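Bin picking project, cable keeps dragging on the wrist
Posted by Bohdana Melnychuk, July 23, 2019

Our student group has 2 weeks left on a bin picking project. The arm has to take household objects out of a metal bin one at a time and put them in a tray. Soft things are fine. Long round things are the trouble, and the hairbrush is the worst. If we grip it near the end it swings as soon as it is lifted. 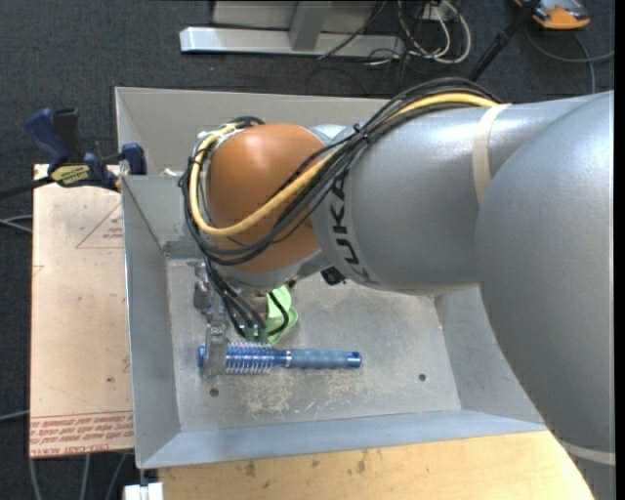
The other thing I wanted to ask about is the cables. We have 281 logged picks so far and most of the failed ones had the wrist turned a long way round. I think the bundle pulls tight and the arm stops short. At the moment the black cables and the thicker yellow one run together off the forearm and loop round the wrist cover, with a cable tie where they cross. Should the tie come off, or do we need more slack? Our supervisor is away until next week.

Vorik
Don't just cut the tie, you'll have cables hanging in the bin. Jog the wrist slowly to both limits with the gripper empty and watch where the bundle goes tight. Leave enough slack for the worst position, then limit that joint in your planner so it never goes past it.

For the brush, grip nearer the balance point. The handle is usually heavier than you'd think.

Greco
had the same with a wooden spoon. we lifted slower and it mostly stopped

Flusanov
Agree with Vorik about the joint limit. Also check your bin is clamped on more than one side. Ours moved 4 mm over a day and every pick was off after that.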